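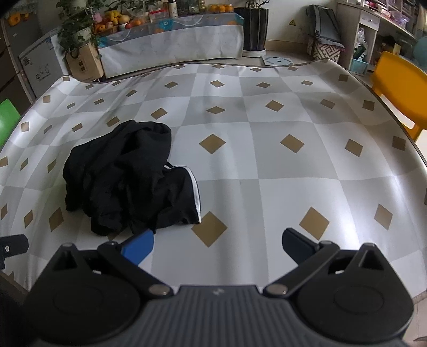

Black pants, side stripe, one more for the folding pile.

So the folding machine went live at Derndale in November and I said I'd write about it and then didn't, for months. Doing it now, fast, before my shift.

For anyone new here - I work at a commercial laundry. Uniforms mostly, some hotel stuff, sports clubs. I've been on the folding side for 6 years. Until last fall folding meant a line of tables and people standing at them. Shirts, pants, aprons. You get good at it and then your hands do it while your head goes somewhere else.

Then management bought the Clokari. It folds flat things beautifully. Sheets, towels, pillowcases, no complaints. You feed a corner in, it grabs it, gone. Used to be two of us on sheets all day, one at each end, talking. Now it's one person feeding and one person stacking and they're too far apart to talk over the noise. That's the first thing that changed and it wasn't in the slide show.

The slide show said we'd do 80 percent of the floor by machine by spring. Well, it's spring. Pants are not in the 80 percent. Anything with legs comes out of the dryer in a wad and has to be picked up, found the waistband of, shaken, laid out, legs matched. You don't know how many decisions that is until you have to explain it to someone with a clipboard.

And we did have to explain it. They've got a second thing coming, called Talebi, thats meant to handle garments, and for that they wanted folders to show how it's done. Grab at the hem or the waist? Which edge first? I said it depends how it landed. They wrote down "depends." I do go for the stripe when there's one, since it runs along the leg and tells you which way the thing is twisted. Never thought about it before. I guess that's worth something to somebody. I asked if it was worth something on my paycheck and was told this would be looked at.

What's better, to be fair:

My shoulders. Wet sheets - well, damp - were the worst part of the job and I don't miss them one bit. My sister-in-law says I've stopped making the noise when I get off the couch.

Fewer late nights. When a hotel order comes in big we used to stay till it was done. Almost 1,000 towels one time. Now it's the machine's problem.

What's worse:

Hours. We were full time, all of us, and 5 people on my line are now on four-day weeks. Not laid off, they keep saying that, not laid off. Try telling your landlord.

Also the counting. Clokari counts every piece, so now they want us counted too. There's a screen over the tables. Pants go slow and the screen does not know pants from pillowcases, so the pants table always looks lazy. I've brought this up twice. Second time they said the new software would fix it.

A woman I trained with went over to Skellau across the river, which is still all hand folding. Pays less. She says they have the radio on. I've thought about it, I won't lie.

Anyway I'm not against machines. I'd just like to have been asked before insted of after, and I'd like the screen to come down. If Talebi shows up and can do a pair of pants straight out of the heap I'll shake whatever it's got for a hand.

More when I know about the summer schedule. Got to run, bus.

Posted 2021-05-02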